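Slide 9. Bench and surroundings

Start with the bench, as most questions after the March session were about it. Timber top, medium brown, grain running across. Plain white panelling behind and to the left. We looked at grey laminate from Vallby and stayed with timber. Glare was the deciding factor under the 800 lux lighting.

Slide 10. Round parts

Parts with a central hub do not sit flat on both faces. Storing them on edge saves bench depth, but they roll. Parisa's rule: a part on edge is either in a rack or being held. Mention the Boyer rack, 64 slots, part no. 3474. Do not read out the price.

Pause for questions on racks. If Ehsan Mohammadi is in the room, he can take the one on slot width.

Slide 11. Holding on edge

Hold across the disc, thumb under, fingers over the far side. Keep the centre hole clear so it can be checked without letting go. The second hand stays low on the bench until it is needed. 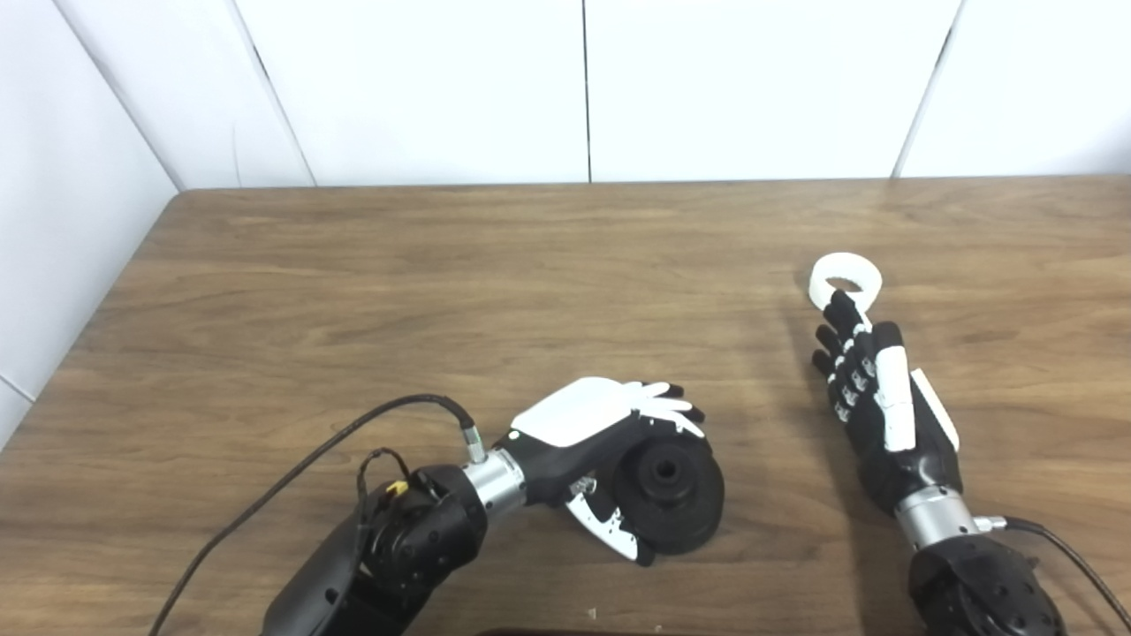
Fig. 4. Black disc with raised hub, upright on the timber top.

Point out the hub and the hole. Leave up while covering the next item.

Slide 12. Labelling

Bench labels go on the front lip. Stavora labels lifted at the corners after 60 wipes, Iveo labels did not. Go to table.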